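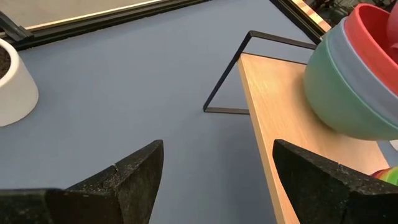
BANHOLM, Wednesday, March 15, 2023 - Zosico, the contract kitchen and tableware service company, announced today that it will bring two-armed robot stations into the sorting hall of its Banholm site, following a trial that began in January. The stations will take over part of the hand sorting of returned bowls and small table items. No position at the site will be cut as a result of the change, and staff now assigned to sorting will be offered training for new duties before any station enters daily use.

The Banholm site handles reusable tableware for office canteens, schools and event halls in the region. Items come back mixed. Bowls of different colors and sizes arrive nested in one another, often with other small objects left inside, and must be separated before they can go on to washing and inspection. Until now this has been done entirely by hand at standing benches, in shifts of 8 hours.

"Our sorting staff have told us for years which part of the day is hardest on them, and it is the reaching and the repeating," said Setareh Sharifi, director of site operations at Zosico. "We are asking the machines to take a share of that. The people who know the work will decide how the share is divided, and they will be paid at the higher grade while they do it."

The stations were developed with Jafarzadeh, an engineering firm based in Juramberg. Each one has a pair of arms mounted at opposite sides of a work surface, so that one arm can work from the left and the other from the right. During the trial, the arms were given practice layouts that changed from one session to the next, with bowls, boards, potted plants and other objects placed in varying positions. The purpose was to prepare the system for the disorder of a normal return crate, where nothing sits in the same place twice.

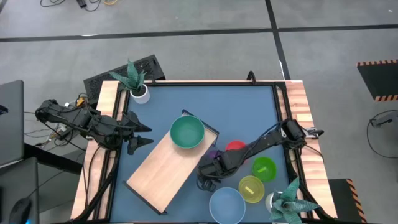 Sorting staff took part in setting these layouts from the first week. They chose how bowls were stacked or tilted and which objects were placed close together, drawing on the problems they meet at the bench. The company recorded 3,063 practice attempts over the trial period. Attempts that failed were reviewed by a sorter and an engineer together, and the notes from those reviews will be used to set the rules for when a station must stop and call for a person.

Under the plan agreed with employee representatives, the change at Banholm will include the following terms:

Sorting staff who complete the training will move to the new role of station lead, with responsibility for loading, checking and stopping the equipment.

Station leads will rotate between the stations, the inspection line and crate intake, and no one will be required to stand at a single post for a full shift.

Employees who prefer to remain in hand sorting may do so. Hand benches will stay open for fragile, damaged or unusual items.

Performance data from the stations will not be used to rate individual employees.

Training will be given during paid hours. Zosico has set aside 1,000 hours for this purpose in the current year, with additional time available to staff who ask for it. The course covers safe approach to the arms, the stop procedure, basic fault finding and the daily record.

"There was worry at the start, and it was fair," Sharifi said. "Some of it remains. We have agreed to meet with staff every month once the stations are running, and if the pace or the noise or anything else is wrong, we will change it."

The first stations will operate on the day shift only. A decision on the evening shift will be made after employee representatives have reviewed the early results. Zosico has no present plans to extend the program to its other sites.

About Zosico
Zosico supplies, collects, washes and inspects reusable tableware for institutional kitchens and event venues.

Shares: 8 | Comments: 2

Recent releases
Zosico Names Setareh Sharifi Director of Site Operations
Banholm Site Opens New Crate Intake Area
Updated Return Guidelines for School Kitchens
Zosico and Jafarzadeh Sign Development Agreement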